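March, a little after nine in the evening

Did the red jerseys tonight, or started to. I had been putting them off since the weekend before last on the grounds that I was waiting for the right method, and I no longer believe there is a right method. There is folding and there is not folding, and the people who sell booklets about it live somewhere in between.

The booklet in question came from Prudon with the drawer dividers. 28 pages on how to fold a shirt. I read all of it at breakfast, which says something about the breakfast. Page one tells you to find "a calm, flat surface at hip height." I have the gray sofa. It is flat if you are generous, and it sits well below anybody's hip, so every fold is done bent over like someone looking for a dropped earring. I tried the kitchen table last month and got a ring of jam on a white sleeve, so the sofa it is.

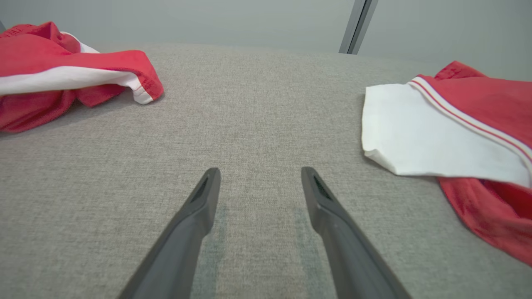
The trouble with a soft seat is that it gives. You press a crease in with the side of your hand and the cushion pushes it right back out. The booklet would like me to smooth the fabric "from the heart outward." I smoothed from the heart outward. It looked the same as when I smoothed it any old way. I also suspect the weave of this sofa of gripping things, because a jersey never slides where I want it and a T-shirt always slides where I don't. When I bought it, the man in the Ibarra showroom told me the cover would "relax" in a year. I am still waiting for either of us to relax.

Then there is the question of why the jerseys are here at all. They were for the Dovwood summer league, two seasons, and I doubt there will be a third. My knee doubts it more than I do. Everyone says to keep one for the memory. Keep one, give the rest away, take a photo, thank it for its service. I don't feel anything much when I look at a jersey. I remember the bus to the Ullus field and how the heater only worked on the left side, and I'd remember that with or without a shirt in the drawer.

Still, I haven't put them in the donation bag, so make of that what you like.

I got the tea, came back, and went at it again. Arms in, sides in, thirds. The sleeves are what get me. The booklet has drawings of a shirt with two polite sleeves that lie down when told. A real sleeve goes in on itself in the wash and you have to put your whole arm up it to get it back, like a vet. And the slick kind of fabric they use for sports things won't hold a fold past the time it takes to pick it up. I got one into a decent rectangle around the fourth try, lifted it, and had a red rag again.
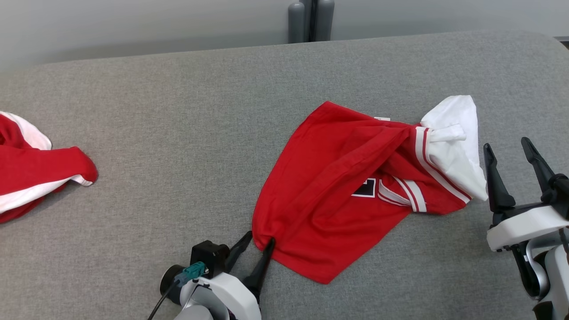
Prudon claims the full method saves 203 hours over ten years. I would love to know who stood there with the stopwatch. I did the sum on the back of the gas bill and it comes to more than three minutes a day, every day, and I don't spend three minutes a day on shirts now. I spend nothing for two weeks and then one bad evening. Their way I'd be folding daily to save time on folding.

The dividers I'll keep. They're fine, they're strips of cardboard that cost more than cardboard should. I put socks in them and the socks have stayed put, so that is one thing to their credit.

Stopped at ten past nine with my back complaining. One jersey folded badly, by my own system, which is in half and in half again, and it fits the drawer as well as anything. The rest can go over the chair tonight. If they're still on the chair by the end of the month I'll admit I'm never going to fold them and hang them up in the hall closet, where I think there are hangers behind the vacuum.

Need milk. Call about the knee.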